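Objetos sobre la mesa de mármol: galería

Publicado el 14 de febrero de 2022

Reunimos en esta página tres fotos de la mesa de la sala Gernau, con tablero blanco de aspecto marmolado y vetas grises. Sobre ella hay jarrón, vaso, cesta y uvas, las piezas que más se repiten en nuestro catálogo, que ya suma 1.201 entradas. El resto se puede consultar en la sección Larus.

El jarrón blanco es acanalado, de cuello estrecho. A su lado, el vaso verde salvia, de acabado mate.

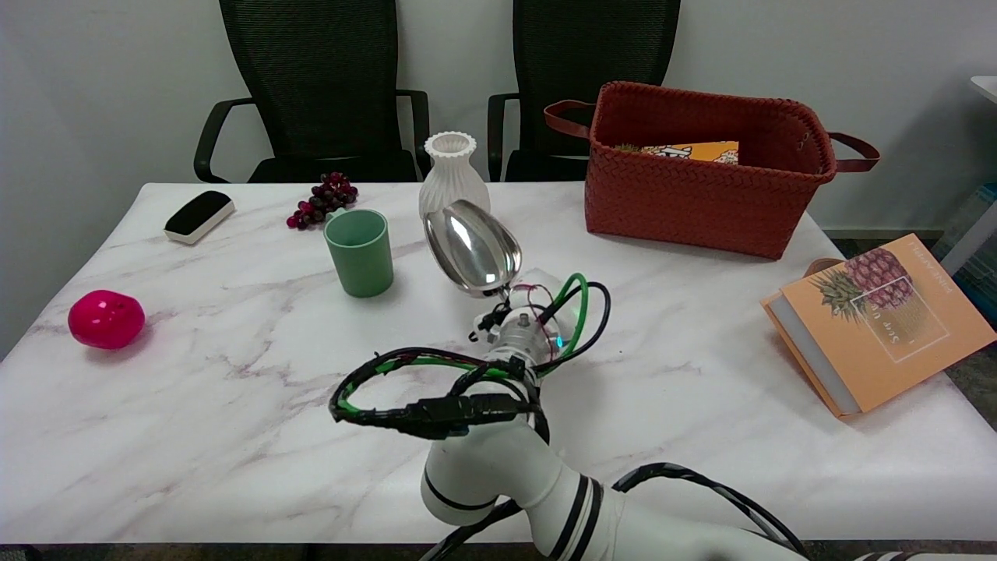
¿Cómo se limpia un jarrón de cuello estrecho?
Con agua templada, unas gotas de jabón y un cepillo fino para botellas. Después se deja boca abajo hasta que escurra.

La cesta trenzada, de tono óxido anaranjado, ocupa la parte derecha de la mesa — dentro asoma una caja impresa. Las dos asas son de color marrón. 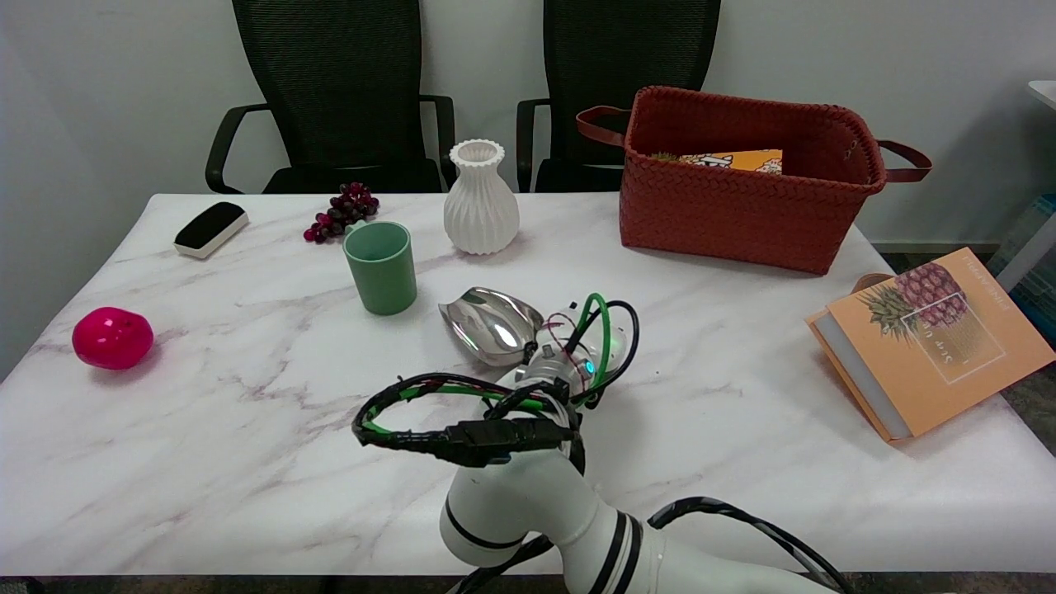 ¿Qué conviene guardar en una cesta sin tapa?
Cosas ligeras y de uso diario, como paños o cajas pequeñas. Lo que coge polvo va mejor en un armario.

El libro naranja lleva una piña en la cubierta y está apoyado junto a la cesta. Figura en el catálogo con el número 95.
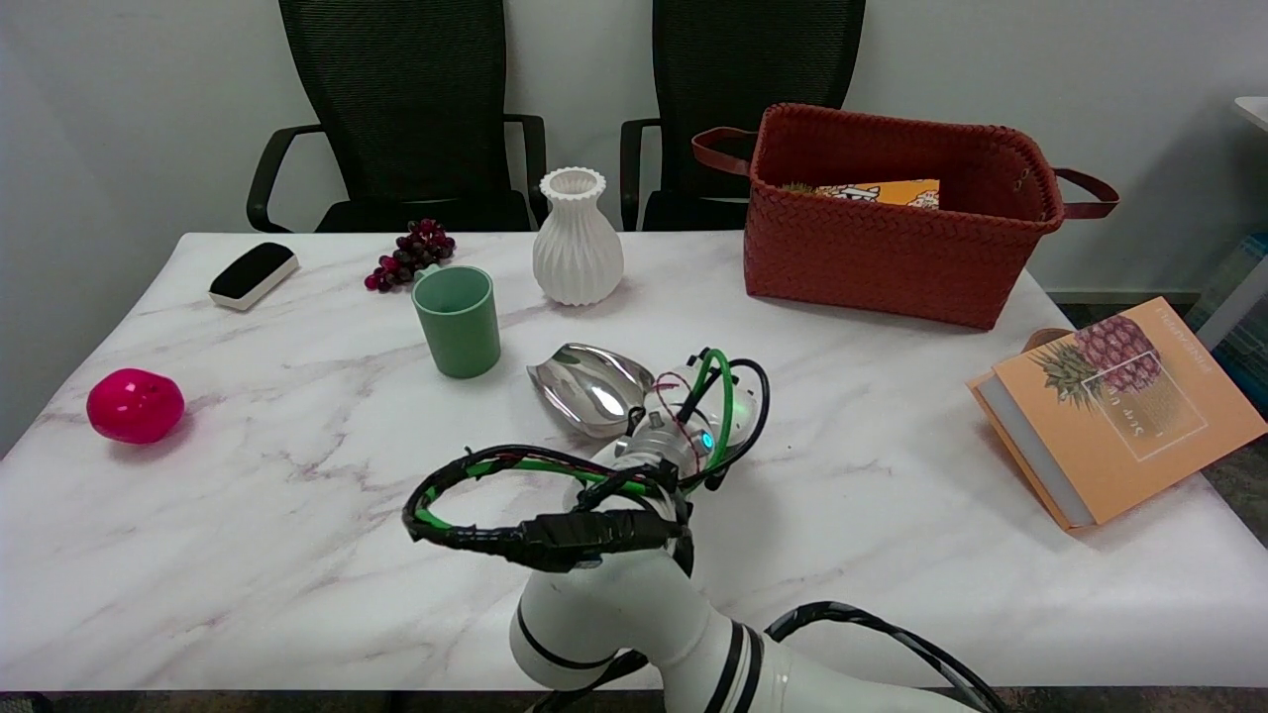 Libro de la piña, cesta, uvas y jarrón. Sala Gernau.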